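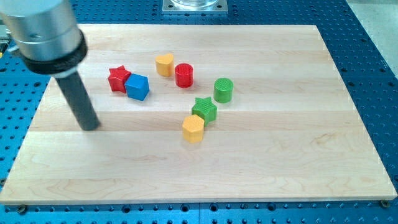

The board, with the red star at the left end.

Esperanza Bustamante had until five to clear the flat and it was already ten past four. Boxes everywhere. Tape gone missing again.

The board she left for last. Pale maple, heavy, her father's glue lines running side to side, straight as anything. He'd made it in April, the year Montes closed, and sold 28 others like it. This one he kept. Knots in it. Couldn't sell knots, he said.

And the blocks. Little plastic things, rough on top, you could feel it with your thumb. She picked up the star. Red. Five points, one for each of them he used to say, and then when Jakia left he still said five.

Phone. The buyer.

"Is the board going too? I'd give you 2,000 for the lot."

"The lot's the chairs and the dresser."

"And the board?"

She looked at it. Looked at the clock. Four twenty.

"No."

"It was in the list."

It was in the list. She had written the list herself, at midnight, page after page of it, and somewhere near the bottom, line 17, board + blocks. She remembered being tired. She didnt remember writing it.

"Cross it off," she said.

He breathed a while. Then he said fine, 1,900, and she said fine, and that was a hundred dollars for some wood and a star.

She wrapped it in the gray blanket. Blocks in a sock, sock in her coat pocket, knocking on her hip the whole way down. Thirteen steps and a landing, thirteen more. Board under one arm, slipping. Teh van outside with its lights going.

"That everything?" the driver yelled.

She put her hand in her pocket, felt for the points.

"Yeah. Go."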